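Bredix calls back 3535 delivery vans for a door latch check

Bredix has started a service campaign for its small delivery van, the Fludura. It concerns 3535 vehicles, and many of our readers drive one of them for their work, so we want to explain the matter as clearly as we can.

The problem is in the latch of the sliding side door. In some vans a small spring inside the latch was mounted with too little tension. The door closes and the warning light on the dashboard goes off, but the latch may be only half engaged. On a bad road the door can then open by a few inches while the van is moving. Bredix has received 13 reports of this kind from drivers. In none of them was a person hurt, but one customer lost over half of his load of bread trays on a country road.

The latch is supplied by Rakton, and both companies agree that the fault comes from one production period that ended in October. Vans with the manual rear doors only, without the sliding door, are not included. The passenger version is also not included, as it has a latch from another supplier. 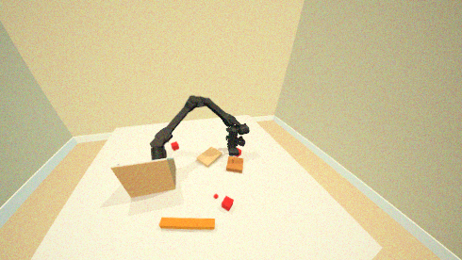
Simulated robot arm above a white work surface.

The repair is free of charge. The workshop replaces the complete latch and adjusts the striker plate, and this takes three hours if no other work is done on the same visit. Wendelin Reisinger, who leads the workshop at Gruber, told us that they have the first parts in stock already. He asks customers to call before they come. "Please do not just drive in at seven in the morning and hope," he said. "We have only two lifts that are high enough for this van."

Until the repair is done, Bredix gives the following advice. Close the sliding door with a firm push from outside, then pull once on the handle to test it. Do not put heavy goods directly against the door. If you hear a rattling noise from the right side, stop at a safe place and close the door again.

Owners will get a letter with the chassis number of their van. If you bought your Fludura second-hand, the letter may go to the previous owner, so it is better to ask the dealer by yourself. The chassis number is on the registration paper and also at the bottom of the windshield.

Our member Rajeshwari Poduval, who runs three of these vans for her flower business, wishes to know if other members had to pay for a replacement vehicle during the repair. Bredix has not yet answered this question from us. Please write to the newsletter desk if you have received an invoice, and add a copy of it if possible.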